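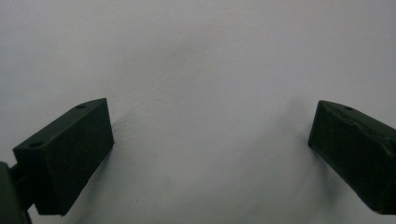

Week 6: Putting a number on a gripper cell

Last time we sketched a cell on the whiteboard and everyone priced the arm first. Totally natural, the arm is the exciting line! But this week we start at the other end, with the parts that touch the work, because that's where a budget drifts. Look at the two fingers: plain dark green blocks, a small round hole near each tip, and a wide gap between them. A block like that looks like it ought to be nearly free, and the material in it often is. What you are buying is the drawing, the test fits, the second drawing, and the spare pair in the drawer. Put all four on the sheet. Notice too how pale and plain the surface behind them is. If your cell uses vision, the work surface is a purchase, so give it its own line along with lighting.

The three columns

Callum Entwistle's template (in the course folder, use the newer one) has columns for buy once, buy again, and hours. Please keep them separate all the way down the page. Last year's groups added them up early and then couldn't answer a single question about year two.

Buy once: arm, controller, base, guarding, gripper body, camera, surface.
Buy again: fingers, pads, screws, cables, and anything else that rubs or bends.
Hours: design, wiring, teaching positions, training the people on shift, and writing things down. Groups forget that last one every time.

Worked case: Birkett packing bench

Birkett wants to move small boxed parts from a tray to a carton. Assume one finger set costs $200 to have made and fitted, and lasts some 1,000 hours before the faces need replacing. The bench runs 2,000 hours a year, so that's 2 sets a year, or $400. Small, right? Now change the box size in September. Both sets on the shelf are scrap, and the "buy again" column has a design job in it that you hadn't planned for. I love this case because the whole argument fits on half a page.

Ask the client these before you quote:
How many part sizes now, and how many next year?
Who changes the fingers, and with what tools?
What does an hour of stopped bench cost them?
Can the gripper mount take another maker's fingers?

For next session

Pairs, please. Price the Flenwood bench using the template, one page, and mark every guess with a G. Roy Greenwood will be sitting in and he does like to ask about spares. Reading is the Vesano case, sections 2 and 3.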